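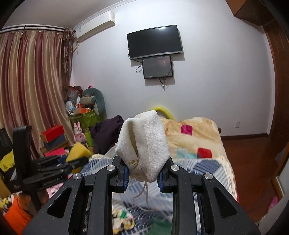 Folding white textured fabric pieces with cords before storage

Board: Home and Household > Laundry and Linen
Thread status: open

selvedge_9
Posted 10/05/2024

I am sorting a bed's worth of mixed items: a patchwork cover with a tasselled fringe, a plush beige blanket, and the small white piece with the embroidered emblem and the two thin cords. The large pieces are straightforward. The small one is not. Folded in half it comes to a point at the top and leaves a deep opening down one side, and the cords hang out at the bottom whatever I do.

Storage is a Jerovell drawer unit, four drawers, internal depth limited. Two questions. Should the cords go inside the fold or stay outside? And does a fine texture mark if it sits under a heavy blanket for a season?

hvillca
Cords inside. Lay the piece flat, bring both cords up across the middle, then fold over them. If they stay outside they catch on the fringe of anything stored next to them, and a tassel fringe is the worst thing for it.

Do not put it under the blanket. Fine texture flattens along the crease. It usually recovers after a wash but I would not rely on that with embroidery nearby.

Hortensia Villca

Stelta_Row
Disagree on the cords. Folded inside, they leave a ridge through both layers, and after a few months you can see it from the right side. I wind them loosely and lay them beside the piece in the same drawer. Agreed about the weight.

hvillca
A ridge only forms under load. If nothing is on top of it there is no ridge.

Stelta_Row
In a shallow drawer there is always something on top of it.

l_phromma
Could the original poster give the fabric weight? I have a cotton waffle at 256 gsm which can be folded any way you like and a lighter one that creases if you look at it. Advice for one is no use for the other.

On the cover: fold with the fringe inwards, cream edge to the middle, so that the tassels are held between layers. Then fold across the patches, off the seams if you can manage it. Patchwork is thickest at the seams and a fold placed there will never lie flat.

Lertchai Phromma

selvedge_9
No label left, so no weight. It is thinner than a face cloth. The emblem is olive-gold thread, low on the left when folded, and the stitching is dense enough to be stiff.

l_phromma
Then keep the fold clear of the emblem. Stiff stitching on thin cloth puckers at the boundary. A sheet of acid-free tissue over it is sufficient. Esitach sell it in packs but any make will do.

quiltbin
For the plush blanket: roll it. Folded plush keeps the line in the pile until the next wash. Mine goes in a Hepburn bag on top of the wardrobe, 900 mm long, with room to spare.

Also check the cover for loose threads along the appliqué or wave-patterned areas, if it has any, before it goes away. Easier to fix now than in January when you want it on the bed.

selvedge_9
It has both striped and wave-like patches. I will check them. Rolling the blanket frees a drawer, so the white piece can go on its own with tissue and nothing above it. Cords still undecided.

Stelta_Row
Outside.

hvillca
With nothing above it, inside.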